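Search this site Search Go Menu

Second progress report to the Gunilier Fund: heating, windows and noise at the Jitance Building, Pravcombe

Reading time: 7 minutes

Period ending 31/08/2024

You asked in your last letter for something shorter and with fewer adjectives about boilers. We have tried. The boiler has been replaced, which removes most of the temptation.

As you know, the grant covers four pieces of work on a building that was put up as a glove factory, used as a furniture store, and then rented out by the room to small businesses that wanted cheap floor space and didn't ask many questions about November. The work is the heating, the windows on the street side, the noise between floors, and the signs. The first is finished. The second is most of the way there. The third has had an eventful summer, and the fourth we would like to discuss gently at the end.

Heating

The old boiler came out in one long morning. It had been described to us by three separate contractors as "original," and by a fourth as "load-bearing," and the fourth was closer. Two of its brackets had been holding up a shelf in the room behind. The shelf is now held up by shelf brackets, at our own cost, and we mention it only so that you don't come across it in the accounts and wonder.

The new system went in over the following weeks and was tested in the warmest part of the year. We have therefore established that the building can be made very hot when it is already hot. All the radiators on the ground and first floors came up to temperature. One on the top landing stayed cool, was bled, hissed at everybody for a while, and now works as well as the rest. Each floor has its own controls, in a locked cover, with the key held in the office. Within a week of the covers going on, four tenants had found out that the key to the bathroom supply cupboard fits them too. New covers are on order.

We promised you a comparison of fuel bills. That will have to wait for a winter, and we would rather send you a real number next spring than a hopeful one now.

Windows

There are 138 windows on the street side, if you count the small ones over the stairs, and the schedule did count them, so we do. The first batch of 100 has been repaired and fitted with the inner panes. Those were the easy ones. The remaining 38 include everything above the loading door, where the frames are a different size from all the others and, as far as anybody can measure, from each other.

The contractor, Thaweesak, has been patient about this. Their original plan was to cut all the panes in their shop and bring them over ready to fit. Their revised plan is to carry a tape measure up a ladder for every single one and write the size on the sill in pencil. It is slower. We've agreed to pay for the extra days out of the contingency line, which leaves that line looking thin but still recognizable.

Two things came up that were not in the survey. The paint on the north end turned out to be five coats deep, the middle coat being a salmon pink that must have made sense in its day. It had to be tested before anyone could sand it. The results came back clean. We lost nine working days to waiting, and used the time to argue about the color of the new paint. Gray won. There is a second gray in the stairwell, bought by mistake, which several people prefer.

The other was the pigeons. We were told in the spring that they would leave once the broken panes were fixed. They have moved to the side of the building that the grant doesn't cover.

Tenants have been good about the disruption on the whole. We moved people from one end of each floor to the other while the fitters were in, then moved them back, and lost one desk lamp and the lid of a kettle. A firm on the first floor asked if they could stay at the far end, having found they liked it. Another firm had already been promised the far end. This took longer to sort out than the paint.

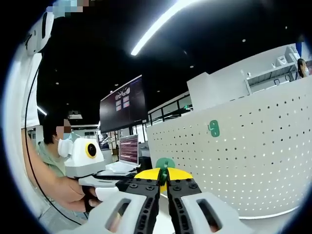
Noise between floors

This is the part of the report we have rewritten the most times.

The building has timber floors with nothing in them. A chair pushed back on the second floor is heard on the first as a chair being pushed back, and on the ground floor as something closer to weather. The application said we would lay matting under the new boards on the second floor and hang a lower ceiling in the two worst rooms beneath it. The matting is down. The ceilings are up in one room and waiting on the electrician in the other.

Does it work? Mostly. Footsteps are a great deal quieter. Voices are quieter too. The trouble is that with the footsteps gone, everyone can now hear the pipes. They always made that noise, and before the matting it was simply lost in the rest. We have had more complaints about the pipes since June than we had about the footsteps in the whole of last year, and they are sharper in tone, as if we had put the pipes in to make a point.

Thaweesak looked at the problem and suggested padded clips wherever a pipe passes through a joist. We bought 222 of them. They are cheap, they are ugly, and they are slow to fit, as each one means lying on the floor with one arm down a hole. The first floor is done and the difference is plain even to the people who were determined not to hear one. The second floor will follow when the ceiling is closed up, so that nobody has to open it again.

We also tried something that wasn't in the plan and cost nothing, which was asking people to put felt pads on their chair legs. We left a box of them by the front door. The box was empty by lunchtime, and we would love to know where they all went, because it was not onto chairs. A second box has been handed out room by room.

One tenant, who teaches singing on the ground floor at the back, has asked whether the new quiet could be extended in her direction or whether it would be simpler for everyone if she practiced in the evening. She has been very fair about it. So, less predictably, have the people above her, who say they miss the scales when she is away. We have left things as they are.

Signs

The signs came in on time and under budget. Having listed those two facts, we have used up the good news.

The lettering is clear, the boards are solid, and the arrows are large enough to be read from the bus stop. The floors, however, are numbered by the sign maker's method, in which the ground floor is 1. The tenants, the mail carrier and the elevator all hold that the ground floor is 0. For the moment a visitor who follows the signs to floor 3 will arrive on what everyone inside calls the second floor, and will find a very friendly office that isn't expecting them. That office has asked if it can have a share of the grant for coffee.

The sign maker has offered to supply replacement numbers at half price. We think the order was clear on the point. They think it was not. Having reread the order, we are going to accept half price.

Money

Spending is within the total. The heating line closed slightly under. The windows line will close over, by the cost of the extra measuring days, and the contingency covers it. The noise line is on track if the clips are moved into it from "sundries," which we ask your permission to do. The signs line is on track in the sense described above.

We haven't needed the second payment early and don't expect to. A full table goes to your office separately, along with the receipts, including one from a hardware store in Pravcombe that has been through the wash. It is legible if held up to a window, and we have plenty of those.

What comes next

Thaweesak will be back on the ladder in September for the panes above the loading door. The electrician has given us a date for the second ceiling and then a different date, and we are working to the later one. The pipe clips on the second floor come straight after. The heating goes on for its first proper season in November, and we will keep a note of the temperature on each landing, morning and afternoon, in a book on a string. The last book was borrowed, hence the string.

One request. Your form has a box for "unexpected benefits" with room for six words. We would like to use more than that to say that the front stairs, which nobody touched and which weren't part of anything, are noticeably warmer than they used to be, and people have started stopping on them to talk. This blocks the stairs. We have put it in the box as "stairs warmer, people talk," and hope you will allow the comma.

The next report is due after the ceilings are finished.

Comments (4)

Second floor front: For the record the friendly office is us and we don't mind. But we've had two parcels of somebody's cheese and no one has come for the second one.

Across the street: Looks much better from over here. Was sorry to see the pink go, even though I only knew it for a week.

First floor tenant: Can confirm the clips work. Can also confirm that the radiator by the print room knocks now. It didn't before, or I couldn't hear it.

Pigeon side: When is our side getting done?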